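Flat-pack or second-hand for a first flat?

Page 1 of 1
Home & Garden > Furniture and Furnishing

tansy_m
Joined: October
June 2, 2025

Right, need some opinions before I spend money I'll regret. We get the keys to our first place this month and we own a mattress, a kettle and a very ugly lamp. My partner wants to order the lot from Skula in one go (the Iltalen range, if anyone knows it, all pale and plain) and be done. The table is £129 and it does look nice on the website!

I'd sooner go round the charity shops and the auction rooms and pick things up slowly. He says we'll be eating off our knees until Christmas. The full Skula basket comes to £955 with delivery, and I keep looking at it and closing the tab.

What did you all do?
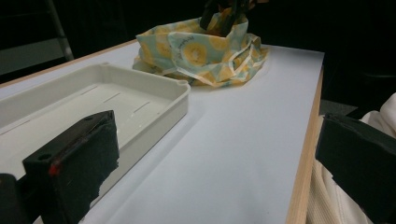 The flat's small as well, so a table has to work as a desk for him two evenings a week, and I sew, so it'll get pins and chalk all over it whatever we choose.

brackenfell

We had the Iltalen table for four years. Fine. Wipes clean, stays flat, a mug ring came out with a bit of bicarb. What goes is the bolts, they work loose if you drag it about, so get the Allen key out every few months. The chairs I wouldn't bother with, mine creaked from the first week and my dad is banned from sitting on them.

Buy the table new, get chairs second-hand. That's my two pence.

oldgluepot

I'd say the exact opposite, sorry brackenfell. Tables are the easiest thing in the world to get second-hand because nobody's got room for them any more. Big solid ones go for next to nothing at our local auction, I paid £44 for one that took two grown men to get up the stairs. Chairs are where you get stung. Wobbly joints, woodworm, old glue that's turned to dust. If you can't mend a joint you end up with a row of ornaments.

tansy_m

Oh no, so that's one vote each way already, haha. Can a wobbly chair be mended by someone who has never mended anything? Asking for me.

oldgluepot

Yes, if you're patient. Knock the loose joint apart gently with a rubber mallet (rag over the wood so you don't bruise it), scrape out every bit of the old glue, put fresh wood glue in, then clamp it and leave it alone overnight. People skip the scraping and then wonder why it's gone again by the weekend. You can clamp with a loop of rope and a stick twisted in it if you've no proper clamps.

Don't put screws through it. Every chair that comes to me in a state has had a screw put through it by somebody's uncle.

Samuele Mancuso

Hello all, I am the uncle with the screws. My chairs are still standing!

More seriously, I restore a bit for friends and I'd tell tansy_m not to be scared of a shiny old finish either. Everyone wants to strip everything and paint it grey. Wash it first with warm water and a tiny drop of washing-up liquid, cloth well wrung out, dry it straight after. Half the time the horrible brown was only muck and you've got a lovely chestnut colour underneath that you'd pay a fortune for new.

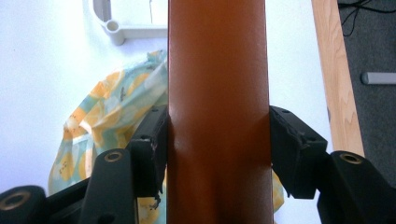
If it still looks dull after that, a thin coat of wax on a soft cloth, wait, buff it, and stop there. I use Demach clear, others swear by the Pant one but I find it stays tacky for days. And try it on the back of something first, where it won't show.

brackenfell

Pant is fine if you don't slather it on, Samuele! You're meant to use hardly any. I did a whole sideboard with it and it was dry by teatime.

And I stand by what I said. It's all very well for people with a shed. She's in a small flat with no tools and a bloke who wants his dinner at a table. Taking chairs apart in your living room isn't everybody's idea of a nice weekend.

oldgluepot

Fair point about the shed. I'd still rather she looked at an auction before handing over nine hundred-odd quid for a basket full of stuff she keeps closing the tab on. That tells you something.

pippin_lou

Can I come in on the colours? My mum went on and on at me that you can't mix pale wood with dark, and I've had a light table with dark reddish chairs for years and I love it. The trick I was given is to repeat each one somewhere else in the room, so I've a dark picture frame on the wall and a pale shelf by the window, and it looks as if I meant it.

Also check seat height before you buy ANYTHING. Old chairs can be lower than you'd think and you end up with your chin in the soup. Measure the gap from the seat to the underside of the table and sit in it for a good ten minutes with a cup of tea if the shop will let you.

tansy_m

Pippin, that's so useful, it hadn't crossed my mind to measure. I've shown him the thread and we've got as far as a truce: Skula table only, and I'm allowed the auction for chairs so long as we have something to sit on by the time his parents visit.

oldgluepot, what sort of glue? And does it matter if it's been in a cold garage?

oldgluepot

Ordinary white PVA wood glue, indoor sort. If it's frozen and gone lumpy bin it and buy a new bottle.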